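Bench Technician, Desktop Refurbishment (full time)

Revham, Refurbishment and Parts Recovery
Posted March 2021
Reports to: Shu-fen Chou, workshop lead
Contract: permanent, after a 6-month trial period
Openings: 3

Revham takes in used desktop computers from offices, schools and clinics, tests them, and either returns them to service or breaks them down for parts. We are adding three technicians to the desktop bench. The work is tower and small form factor machines only. Laptops, phones and printers go to a separate team at our Bunting site.

A normal intake lot is over 200 machines, usually of mixed age and make. Each machine gets a ticket at intake and keeps it until it leaves the building or is stripped. Technicians work from the ticket and record every part removed, fitted or rejected. If you have worked in a repair shop where notes were optional, please consider whether this will suit you.

Duties

Open the case, remove dust, and inspect the board for swollen capacitors, burned traces and bent socket pins.
Test the power supply under load before the machine is started on its own supply.
Remove drives and log them for wiping. Drives are never left loose on a bench at the end of a shift.
Remove and test memory. Fit matched modules where the ticket asks for them.
Replace thermal paste on any processor that has had its heatsink lifted.
Check drive cages, rails and latches. Broken plastic latches are a common reason for a machine to come back, and we stock spares for the usual cases.
Route and tie cables so that the side panel closes without force and no cable touches a fan.
Run the burn-in test and sign the ticket.

Towers are worked on lying flat with the side panel off. The order of work is fixed: power supply, drives, memory, expansion cards, processor. You may find a faster order for a given case. Raise it with the lead and it will be tried on a full lot before anything changes. 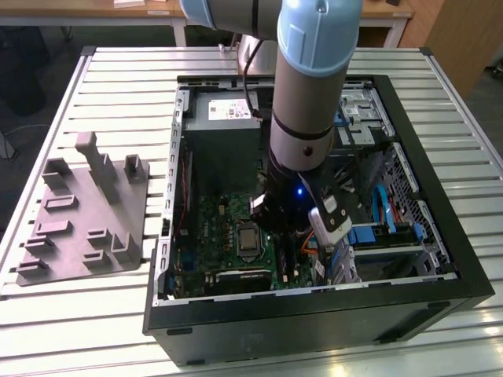
Parts removed from a machine are graded on the same day. Grade A parts go back to stock, grade B parts go to the test shelf for a second check, and everything else goes to metals or board recovery. Grading is done by the technician who removed the part, and a second technician checks a sample from each lot. Disagreements are settled by Cheng-en Liu, who keeps the grading sheet and updates it when we see new faults.

Required

Two years of paid work on desktop hardware, or one year plus a completed course in electronics or computer repair.
Able to identify common processor sockets, memory types and drive connectors by sight.
Safe habits around static and around power supplies. We do not open power supply housings on the desktop bench.
Able to read a block diagram and use a multimeter.
Clear written English for ticket notes. Short notes are fine - unclear ones are not.
Able to lift a full tower from floor to bench height and stand for part of the shift.

Useful but not required

Basic soldering, mainly for connectors and capacitors.
Experience with Bitent, the stock system we use for tickets and parts. Training is given in the first two weeks.
Some knowledge of older drive connectors and expansion card types.

Hours and pay

The post is 38 hours a week on a fixed day shift. There is no night work. Overtime is offered when a large lot arrives and is paid at time and a half. Starting pay depends on experience and is stated in writing before the second interview. Safety shoes, wrist straps and hand tools are supplied. You may bring your own screwdrivers if they pass a quick check for magnetized tips and worn heads.

Location

The workshop is in the Prarer building, ground floor, with step-free access from the parking lot. Bench height can be adjusted on request. Please tell us before the practical test if you need this.

Selection

First stage is a written application. Second stage is a practical test on one tower with known faults. You will be asked to find the faults, list them in order of importance, and leave the case ready to close. Speed is recorded but carries less weight than the fault list and the condition of the parts. Third stage is an interview with Shu-fen Chou and one technician from the bench.

The previous round closed in February. Candidates who applied then and reached the practical test do not need to repeat it, but should send a short note confirming that they are still interested.

To apply, send a resume and one page describing a hardware fault you traced yourself: the symptom, what you measured, what you ruled out, and what you replaced. Mark it "Desktop bench" and send it to the workshop office at Revham. Applications without the one-page description will not be read.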